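**Silicone or nylon for coated pans? (split from "Pudier pan flaking")**

**kettlefen** wrote on 23 May 2019:

Moved from the Pudier thread because it had drifted. My question is whether a nylon turner is a sensible choice on a PTFE-coated pan. I use a Saridach 8-inch on gas, medium flame. The nylon edge has gone rough and I suspect it is marking the coating.

---

**oxbow_2000** replied:

Nylon is softer than the coating's base metal but a melted and re-hardened edge is not smooth. Run a fingernail along it. If it catches, replace it. The usual cause is leaving the tool resting on the rim between turns.

Silicone stands more heat and will not form a burr. The drawback is stiffness. A silicone head thin enough to get under a fried egg tends to fold.

---

**marl_and_clay** replied:

> A silicone head thin enough to get under a fried egg tends to fold.

Only if it has no core. The Fluton ones have a steel strip inside and I have used 2 of them since January without trouble.

---

**oxbow_2000** replied:

A steel core is fine until the silicone splits at the corner. Then you have a bare metal edge against the pan, which is worse than the nylon. Inspect the corners when you wash it.

---

**tindrum7** replied:

I disagree with both of you on the material. Beech, sanded thin at the front, oiled now and then. It does not melt and it does not split without warning. Keep it out of the dishwasher.

---

**marl_and_clay** replied:

Wood is too thick for eggs and pancakes. For stirring, yes.

---

**tindrum7** replied:

Sand it further. Mine takes an egg off a Yen crêpe pan with no tearing. I will grant that it took an evening to get the bevel right, and a thin front edge does wear.

---

**kettlefen** replied:

The nail test catches along most of the front edge, so the nylon one is going in the bin. Does handle length matter? My present one is short and my knuckles are over the fat.

---

**sallowgate** replied:

Longer is more comfortable over a deep pan, but you lose control at the head. With a low-sided pan I prefer medium. Long handles also tip light pans if you leave the tool standing in them.
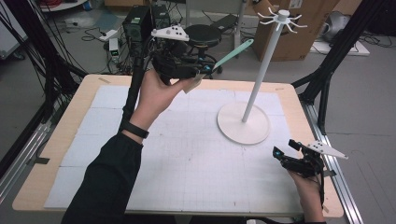

*Mint-green spatula, long handle, flat tan head.*

I would look for a flat head on a long handle in your case, as you mention fat. Check the joint between head and handle too. Where the two are separate parts, food collects in the gap and the head loosens.

---

**oxbow_2000** replied:

Agreed on the joint. One-piece mouldings are easier to keep clean. I still would not go long on an 8-inch pan.

---

**kettlefen** replied:

Noted. I will try a one-piece silicone with a medium handle first, and sand a beech one if that folds. Leaving this open in case anyone has used the Fluton on induction.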